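4.2 Vergleich der Fingerbeläge an textilen Objekten

Für die Versuche mit biegeschlaffen Objekten wurden 2 Beläge verglichen: der glatte Standardbelag (Variante Valport) und ein Belag mit faseriger Oberfläche (Variante Dirkeck). Gelenke, Antriebe und Regler blieben unverändert. Die Demonstrationen wurden mit dem handgeführten Greifer aufgenommen, je Variante 500 Griffe an gefalteten und an zusammengeschobenen Handtüchern. Insgesamt liegen somit 1.000 Griffe vor. Die Auswertung folgt dem Schema von Symonenko (Abschnitt 3.1).

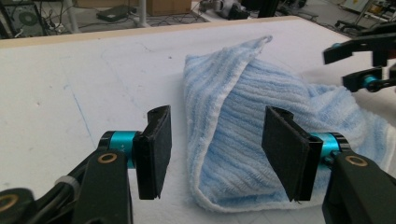
Abb. 4: Geöffneter Greifer vor einem teilweise gefalteten Frotteehandtuch, Blick der Kamera am handgeführten Greifer. Oben rechts ein zweiter Greifer.

Als Ansatzpunkt diente bevorzugt eine Faltkante, wie sie in Abb. 4 vor dem rechten Finger liegt. An solchen Kanten unterschieden sich die Varianten kaum. Deutlicher war der Unterschied bei einlagigem Stoff: Der glatte Belag rutschte beim Anheben häufiger ab, vor allem wenn die Finger quer zur Rippung schlossen. Der faserige Belag hielt das Gewebe auch bei geringerer Schließkraft, gab es beim Öffnen jedoch verzögert frei. Beim Ablegen verschob sich dadurch in mehreren Fällen die bereits gelegte Falte. Für die Übergabe zwischen zwei Greifern (Abschnitt 4.3) wurde deshalb die Öffnungszeit verlängert.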